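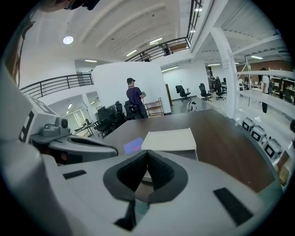
Für Funmilayo Abubakar beginnt jede Haushaltsplanung mit einer unbequemen Frage: Wofür wird Geld ausgegeben, ohne dass jemand darüber entschieden hat? Die meisten Haushalte, so Abubakar, könnten ihre Miete auf den Cent genau nennen, ihre Ausgaben für Lebensmittel dagegen nur schätzen.

Kapitel 6
Der private Haushalt als Wirtschaftseinheit

Private Haushalte treffen fortlaufend wirtschaftliche Entscheidungen. Sie erzielen Einkommen, verwenden einen Teil davon für den Konsum und legen den Rest zurück. Die Volkswirtschaftslehre fasst diese Vorgänge im Begriff der Einkommensverwendung zusammen.

Zu unterscheiden sind feste und veränderliche Ausgaben. Feste Ausgaben – etwa Miete oder Versicherungsbeiträge – fallen in gleichbleibender Höhe an. Veränderliche Ausgaben hängen vom Verhalten der Haushaltsmitglieder ab und lassen sich kurzfristig anpassen.

Im Fallbeispiel Britwood (Abschnitt 6.2) legt ein Haushalt im Juni 135 Euro zurück. Im Folgemonat sinkt der Betrag auf 27 Euro, obwohl das Einkommen unverändert bleibt. Prüfen Sie anhand der Tabelle auf Seite 16, welche Ausgabenarten diese Veränderung verursacht haben.

Grundbegriffe des Kapitels: verfügbares Einkommen, Konsumquote, Sparquote, Rücklage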